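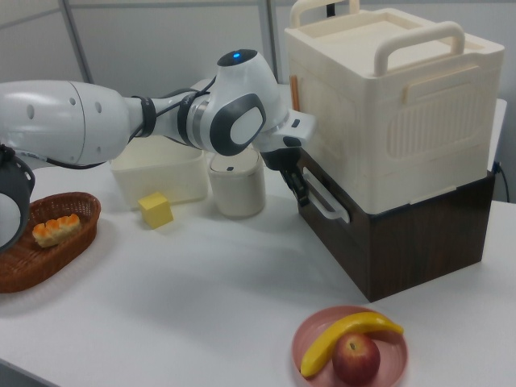 The dark wood-grain drawer cabinet on its white tabletop.

Sorting Out a Parent's Home: would you talk to us?

We are looking for people who have cleared, or are in the middle of clearing, the home of a parent or an older relative, and who would be willing to tell us how it went. We are a small research team at Preruten, and for the past 2 years we have been listening to families talk about the things they kept, the things they gave away and the things that are still sitting in a box on the landing because it never seemed the right week to decide.

You don't need to have finished, and you certainly don't need to have done it well! Some of the best conversations we have had so far were with people who stopped halfway through the kitchen and went home for a cup of tea. We would love to hear about the drawers full of string and batteries, the good plates that only came out at Christmas, and the arguments too, if you feel able to share them. 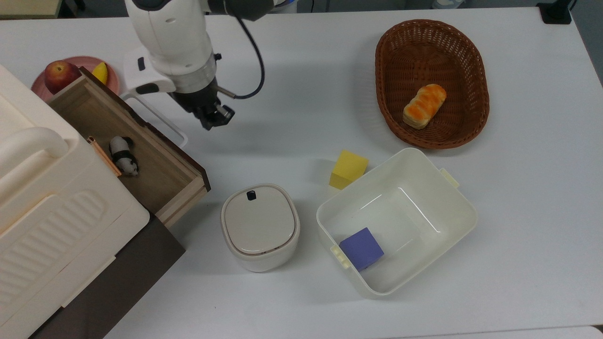
Taking part means two conversations, each lasting an hour or so, with a gap of a few weeks between them. The first can be by telephone or at our office in Boketti House, whichever suits you, and we will pay your fares. For the second we ask you to choose one object you kept and bring it along (or a photograph, if it happens to be a wardrobe). Everyone who completes both will receive a £5 book token and a copy of the finished booklet, with names changed throughout.

We have 13 places left and would be especially glad to hear from brothers and sisters who did the clearing together -- you can be interviewed separately if you would prefer, and we won't pass on a word of what the other one said.

You should be 18 or over, and the clearing should have begun at least three months ago. If the loss is very recent, please do look after yourself first and write to us later on. We shall be talking to people until the end of August.

To put your name down, or just to ask a question, please contact Chae-won Maeng or Konrad Głowacki at the Preruten office. One of them is at the desk every Thursday until seven in the evening, and both are very happy to chat before you make up your mind.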